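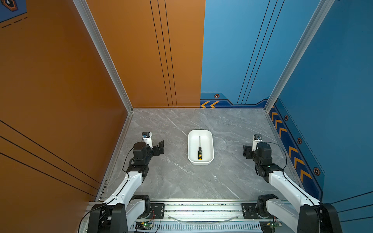
Subject: Re: [dultness-teleop] Screwdriver task, what counts as a good demo?
Date: 25/06/2023
From: Senga Halliday

On Sunday morning the Cardoso bench group wrote:

> We've recorded 100 episodes of screwdriver-to-tray with the
> Jodix leader arms and the policy mostly waves at the tool.
> Replays look fine to us. Do we just need more? Somebody said
> 3,000, and we would like to see our families in July.

Please see your families. I went through the first 40 of yours last night with a sandwich, and more of the same will get you a robot that waves with greater confidence. My notes, in the order they annoyed me:

1. Drive from the wrist view
You can all see the whole bench while you're holding the leaders, so you steer by things the policy never gets. Put a cardboard sheet up and work from the camera feeds for a day. You will be terrible at it. In the wrist view the fingers are enormous, the screwdriver is a small thing lying out past them, and a good deal of the rest is wall. If you can't tell which way the handle points from there, go back and approach from somewhere you can.
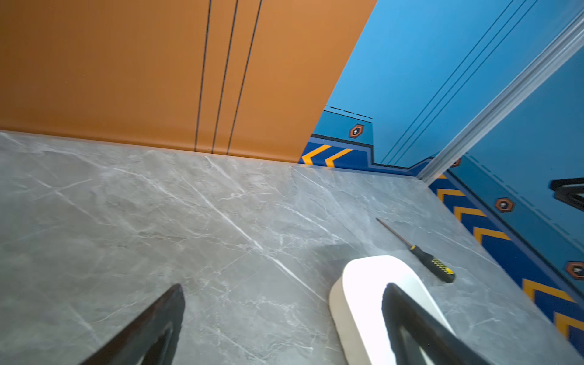
2. Pick an arm
In 16 of the episodes both arms start toward the tool and then one backs off, like two people in a doorway. I know why (you hadn't decided yet) but the policy will learn the dithering very faithfully. Decide before you press record. The other arm can hold still, it won't be offended.

3. Move the screwdriver, leave the tray
Your starts are nearly all the same diagonal. Turn the handle toward the back wall sometimes, or toward the left arm. Keep the tray in the middle for now, long side front to back, and empty at the start of every episode. Two of yours begin with the screwdriver in it already, and I admit those had a very high success rate.
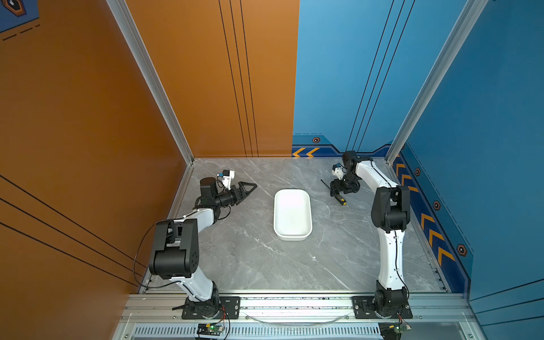 4. Throw things away
If you fumbled the grip and stabbed at it four times, delete it. A single clean recovery is worth keeping - label it in Proder as a recovery so we can pull those out later.

Send me the next batch before anyone trains on it. The converter still drops the last second of each episode, I haven't fixed that, so hold still at the end.

Senga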